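Newsletter, Ausgabe vom 2024-02-22

Werbeverbot für Glücksspiel: Der Entwurf verspricht mehr, als er regelt

Wer den neuen Entwurf zur Spielhallen- und Wettordnung von Fleneter bis zur letzten Seite liest, wundert sich über die Pressemitteilung dazu. Dort ist von einem »weitgehenden Werbeverbot« die Rede. Im Text selbst steht etwas deutlich Bescheideneres: Plakate im Umkreis von 500 Metern um Schulen sollen verschwinden, Außenwerbung an Spielhallen soll kleiner werden, und für Radiospots gelten künftig feste Sendezeiten. Über Trikots, Apps und Bonusgutscheine verliert der Entwurf genau einen Absatz, und der verweist auf eine spätere Verordnung. Einen Termin dafür sucht man vergebens.

Man kann das einen Anfang nennen. Ich habe allerdings schon den letzten Anfang miterlebt. Damals sollte eine Sperrdatei kommen, in die sich Spieler selbst eintragen können. Die Datei gibt es inzwischen, nur sind die Betreiber kleiner Wettannahmen bis heute nicht verpflichtet, sie abzufragen. Wer sich also bei der großen Halle am Bahnhof sperren lässt, geht zwei Straßen weiter und setzt dort sein Geld. Aus der Beratungspraxis hört man das seit Jahren, und seit Jahren heißt es aus dem Rathaus, man prüfe.

Nun hat sich auch die Branche gemeldet, und zwar auffallend freundlich. Drastix, der größte Anbieter von Wettterminals in der Region, begrüßt den Entwurf »ausdrücklich« und kündigt an, Teile davon freiwillig vorzuziehen. Mich macht so etwas misstrauisch. Ein Unternehmen, das von der Sichtbarkeit lebt, freut sich selten über den Verlust von Sichtbarkeit. Es sei denn, die Kundschaft kommt ohnehin längst über das Telefon, und die Plakate vor der Schule waren nur noch ein Kostenposten. Dann trifft das Verbot vor allem die kleinen Hallen ohne eigene App, und der Marktführer darf sich nebenbei als verantwortungsbewusst feiern lassen.

Dazu passt das Schulungsprogramm Odeo, mit dem das Personal lernen soll, auffälliges Spielverhalten zu erkennen. Die Unterlagen umfassen 17 Seiten, davon befassen sich vier mit dem eigentlichen Gespräch. Der Rest behandelt Haftungsfragen und das Ausfüllen von Formularen. Was eine Aushilfe tun soll, wenn ein Stammgast den dritten Abend in Folge bis zum Schluss am Automaten sitzt, bleibt vage: »sensibel ansprechen«. Wer je an so einer Theke gearbeitet hat, weiß, wie viel davon um Mitternacht übrig bleibt.

Befürworter des Entwurfs verweisen gern auf die Geschichte. Schon 1876 habe Fleneter die Lotteriebuden vom Marktplatz verbannt, und die Stadt habe es überlebt. Das stimmt, nur zogen die Buden damals in den Nachbarort Mohmand, und die Leute zogen hinterher. Als Beleg für die Wirksamkeit von Verboten taugt die Anekdote jedenfalls nur, wenn man sie früh genug abbricht.
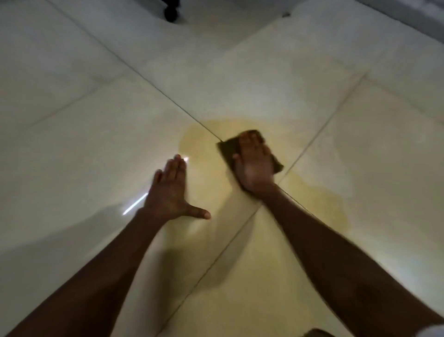 Bleibt die Frage der Kontrolle. Für die Einhaltung der neuen Regeln soll das Ordnungsamt zuständig sein, dieselbe Abteilung, die schon für Lärm, Falschparker und Schankgenehmigungen zuständig ist. Zusätzliches Personal sieht der Entwurf nicht vor. Die Bußgelder klingen auf dem Papier ordentlich, doch ein Bußgeld setzt voraus, dass jemand hingeht und nachsieht – und zwar auch abends, wenn die Hallen voll sind.

Trotzdem würde ich den Entwurf nicht ablehnen. Weniger Plakate vor Schulen sind besser als viele Plakate vor Schulen. Ärgerlich ist der Ton, in dem eine kleine Korrektur als Wende verkauft wird, und noch ärgerlicher wäre es, wenn damit die Debatte über Online-Werbung und die Abfragepflicht für alle Betreiber wieder für Jahre vom Tisch wäre. Genau diese beiden Punkte gehören in den Text, bevor darüber abgestimmt wird.

Stellungnahmen zum Entwurf können schriftlich beim Ordnungsamt eingereicht werden. Die zweite Lesung ist für Oktober vorgesehen.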